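Pistwood Nursery: questions about soft fruit orders

**When are bare-root canes and bushes sent out?**

Raspberry canes, currants and gooseberries are lifted once the plants are dormant. Dispatch ends in April. Orders received after that month are held for the following season unless the customer asks for potted stock.

**What should I do when the parcel arrives?**

Open it the same day and stand the roots in a bucket of water for 6 hours. If the ground is frozen or waterlogged, heel the plants into a sheltered bed or a deep pot of compost until conditions improve.
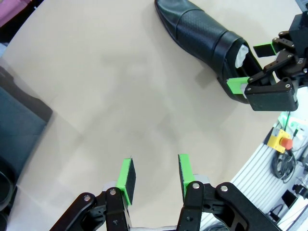 Ekow Ofori writes that his blackcurrants waited three weeks in a pot of old compost by the shed and still came into leaf with the rest of the row. We would add only that the roots must stay covered and moist throughout.

**How deep should blackcurrants be planted?**

Set them slightly deeper than the old soil mark on the stem, then cut every shoot back to two buds above the ground. Gooseberries and redcurrants are planted at the old soil mark and are not cut back so hard.

**Is Hudoneo suitable for a small garden?**

Yes. Hudoneo is our compact autumn raspberry and needs little support in a sheltered spot. Aveck is taller – it should be tied to wires from its first summer.

**Do I need more than one variety for pollination?**

No. All the soft fruit in our list is self-fertile, with the exception of the blueberry Pattinasarany, which crops more heavily beside a second variety.
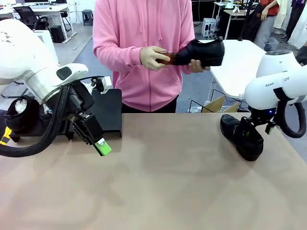

## Orders and replacements

**Is there a limit on quantities?**

Garden orders may be for up to 222 plants. Larger orders, to a maximum of 2000, are handled by the trade desk and should quote list 608.

**What if a plant fails to grow?**

Please write to us before the end of its first summer, giving the order number and the variety. Replacements are sent with the next season's dispatch. We regret that plants lost to drought or rabbits are not covered.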